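2018-11-25 – Visit to the open day of the Tilwood paper mill

I came to Tilwood with the early bus from Trekent, and the gate was already open. The mill makes paper for bookbinders, still by hand for a small part of the orders. Visitors went in groups, and each group got one guide and one pair of ear protectors per person.

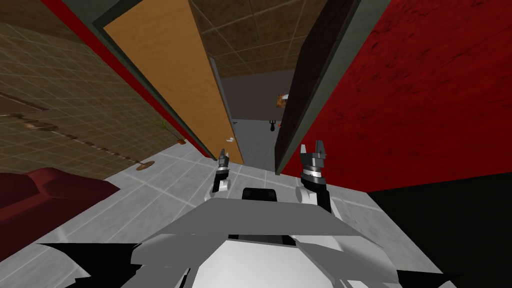 We started in the rag room. Cotton is cut, washed and beaten in water for many hours, until it looks like thin porridge. The beater is a Bellini, bought second-hand, and it is very loud. Our guide shouted, but I understood only half.

The vat room was better. A man dipped the mould, shook it two times and laid the sheet on the felt. On a good day he makes 200 sheets. I tried it too, and my sheet had a hole in it.
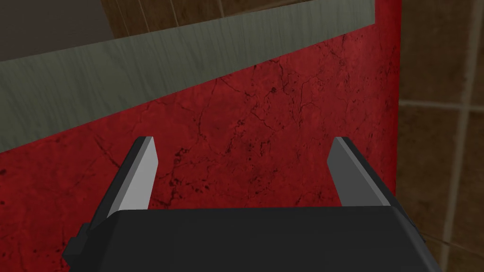
Paltden, which buys its endpapers from the mill, had sent a binder, and she told our group that the heavier sheets need a full winter of rest before she would glue them. I had never heard this before – I always use my paper in the same week.

In the small museum there is a copy of a page from 1474, with the watermark lit from behind.

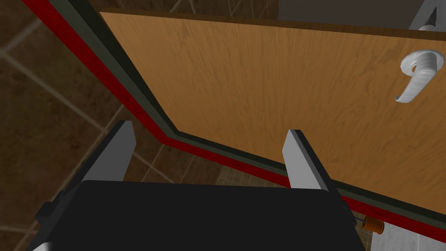
Lunch was soup and bread for 5 pounds, eaten standing. The shop sells offcuts by weight, and I bought too many, mostly cream and a rough grey one.

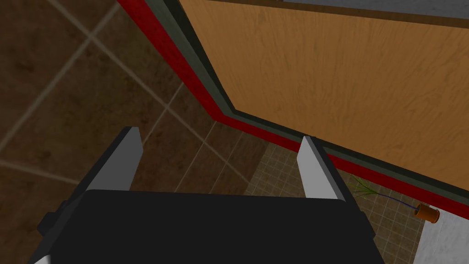
The drying loft was the last stop. The shutters are opened by hand according to the wind, and in November the sheets can hang for more than a week. The stairs are steep, so take good shoes. The last bus back leaves soon after closing.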